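Berisha phones are getting their battery life back with the April update

10 April 2026

If you own a Berisha phone and have been carrying a charger around with you everywhere you go lately, there is some good news on the way, and it should be reaching your pocket fairly soon. The company has begun sending out its April update, and the main thing in it is a fix for the battery drain that has been bothering owners of the Titport and the larger Titport Max for the past few weeks.

The trouble seemed to start after the last system update, when people noticed their phones losing a good chunk of charge overnight while doing nothing at all. Several readers wrote to us about it (thank you, as always, for the very detailed notes!), and a thread on the Berisha support forum had grown to 214 replies before the company stepped in to say it had found the cause. A background service called Rakel, which looks after photo backups, was waking the phone up over and over again even when there were no new photos to save.

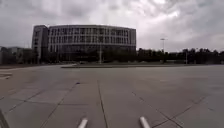

What's in the update

The download comes in at 150 MB on the regular Titport and is a touch bigger on the Max, so you may want to wait until you're home on Wi-Fi before you start. Besides the Rakel fix, you'll get the usual monthly security patches, a cure for the alarm that sometimes rang at the wrong volume, and a small change to the keyboard that makes the space bar a little wider. That last one isn't in the official notes, but we spotted it right away on our own phone and have been enjoying it very much.

Berisha is sending the update out in stages, as it usually does, starting with phones sold directly through its own store
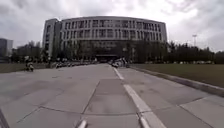
and moving on to carrier models after that. Owners on the Mullton network may have to be patient, as carrier testing there has tended to add a week or two in the past. To check for yourself, open Settings, tap System and then Software Update, and make sure your phone has at least 56 percent charge, or the installer will politely refuse to begin.

We've had the new software on our Titport for two days now and the difference overnight has been lovely to see - it went to bed full and woke up nearly full, just as it did when it was new. Your results may vary a bit, of course, especially if you have a very large photo library that still needs to finish backing up.
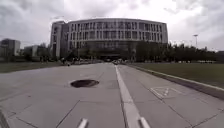 Gray skies over the curved building and its wide pavement.

The older Titport 600 is not part of this round. Berisha says that model will get its next update in August, and that the battery problem never affected it in the first place.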